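New pads, new zero, happy gripper

November 29, 2020

I spent most of the long weekend with the small arm in the back room, and I'm so pleased with how it's running that I have to write it all down before I forget what I did.

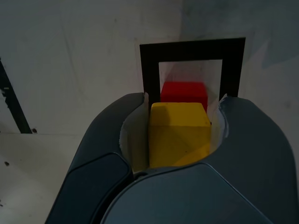

Pads first, because that's where all the trouble was. The counter on the cell rolled past 1,772 closes sometime last week, on the same pads I put on in July, and the grip had been getting vague. You could tug a block sideways and feel it creep. I kept raising the closing force to make up for it, which works for a day or two and then wears the pads out even faster. Don't be like me!

The padding I use comes on a roll from Akgül, pale and soft and very grabby when it's fresh. I'm on my second roll and I still love the stuff. It does go on badly if you hurry, though. Cut it long, wrap it around the inside of the finger from the palm end, and press it into the curve with your thumb as you go. If you start at the tip you'll trap a bubble right where the finger bends, and the bubble turns into a wrinkle, and the wrinkle turns into a tear. I still don't get tidy edges. My scissors are terrible and I've stopped caring, as long as the part that touches the block lies flat.

Getting the old adhesive off took longer than everything else put together. I warmed each finger with a hair dryer on low, peeled slowly, then went over what was left with isopropyl on a rag. Go easy around the seams in the shell. I once let a puddle sit there and spent an evening worrying about it.

Next came the zero. New pads are thicker than worn ones, so the old closed position is wrong the moment you swap them, and the controller thinks it's holding something when it isn't. The routine in Dridamura (the little control program I run everything from) goes like this:

Open all the way and power cycle.
Close at the lowest force with nothing between the fingers.
Save that as closed.
Open, put a block in, close again, and check that the reading lands inside the window.

My window was still set for the old pads, so the first block got flagged as a miss while the gripper was holding on to it like a bulldog. I moved the lower limit from 130 to 440 and the complaints stopped. Those are raw counts from my own setup, so please don't copy them onto yours – find your own by closing on a block a bunch of times and writing down what you get.

For checking I stick with plain cubes, yellow and red. They're cheap, they have honest flat sides, and the bright colors are easy to pick out against the gray. I run 30 picks in a row, and if one comes up crooked I stop and look at the pads again before I touch any settings. I'd much rather fix rubber than fix numbers.

The other thing I did was go over the screws. The two at the wrist had backed out a hair. I put a dab of the blue threadlocker on them and marked each head with a paint pen, a trick I picked up from the Fastivgate forum. Now I can see from across the room whether one has turned. I should have done that a year ago.

Still on the list: the wrist cable rubs at full twist, and I want a better clip there. Cikbridge sells one that snaps over the link without drilling, so I've ordered two. I also need to wipe down the walls of the work area, which have gotten pretty scuffed. Maybe next weekend, if I can stop playing with the gripper long enough.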